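Mantenimiento de mandos y portátiles de juego en casa: limpieza, cables y almacenamiento

Los consejos de esta página sirven para mandos inalámbricos, consolas portátiles y teléfonos usados como consola con un mando de pinza. No cubren reparaciones con soldadura.

Material necesario

Alcohol isopropílico de alta pureza, bastoncillos de punta fina, un paño de microfibra sin suavizante, un pincel antiestático y un juego de destornilladores de precisión. El aire comprimido se aplica en ráfagas cortas y con el bote vertical. Si se inclina, sale propelente líquido y puede dejar residuo en los contactos.

Limpieza exterior del mando

Apague el mando y desconecte el cable. Pase primero el pincel por la junta entre las dos carcasas, donde se acumula grasa compactada. Un palillo de madera levanta lo que el pincel no arrastra; los de metal marcan el plástico. Después, paño apenas humedecido en alcohol, sin verter nada sobre los botones. Las empuñaduras de goma se limpian con agua y una gota de jabón neutro, porque el alcohol las reseca.

Deriva del joystick

Antes de abrir nada, recalibre desde el menú del sistema. Si el cursor sigue desplazándose solo, levante el faldón del joystick con la palanca inclinada, aplique una gota de alcohol en la base y gire la palanca 20 veces en cada sentido. Espere 3 horas con el mando apagado. Si la deriva vuelve a los pocos días, el potenciómetro está gastado y hay que sustituir el módulo. En el Plurnitz de primera serie el módulo va soldado; en el Trastska es enchufable y se cambia con un destornillador de cruz.

Botones que se quedan hundidos

Casi siempre es bebida azucarada. El alcohol disuelve mal el azúcar - conviene pasar antes un bastoncillo con agua destilada, bien escurrido, y terminar con alcohol. Si el botón sigue lento, hay que desmontar la carcasa y lavar la membrana de silicona por separado. La membrana se seca al aire, nunca con secador.

Puerto de carga

La pelusa del bolsillo se comprime en el fondo del conector y el cable deja de entrar hasta el tope. Se extrae con un palillo afilado, con el aparato apagado y sin hacer palanca contra la lengüeta central. No introduzca alfileres.

Batería

Guarde los aparatos que no vaya a usar a media carga, en un lugar seco y lejos de radiadores. Una batería de litio almacenada a cero puede no volver a arrancar. Revise el nivel cada pocos meses; quien guarda la portátil en octubre al volver al equipo de sobremesa suele encontrarla descargada en primavera. Si la carcasa se abomba, deje de cargarla y llévela a un punto de recogida.

Cables

Enrolle en bucles amplios, sin doblar junto al conector, y cierre con velcro. Las bridas de plástico aprietan demasiado. Etiquete los dos extremos de cada cable.

Tarjetas de memoria y cartuchos

Los contactos se limpian con bastoncillo y alcohol, siempre en el mismo sentido. No sople dentro de la ranura: la humedad del aliento favorece la corrosión. Las cajas Drarby con separadores de espuma evitan que los cartuchos rocen entre sí.

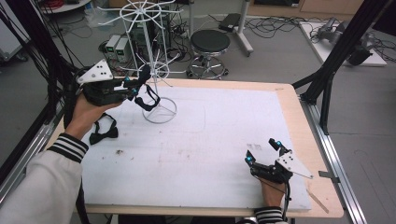 ¿Se puede usar limpiacristales en la pantalla de una portátil?

Es mejor evitarlo, porque el amoniaco que llevan muchos limpiacristales deteriora el tratamiento antirreflejos; basta un paño de microfibra ligeramente humedecido con agua destilada, con la consola apagada.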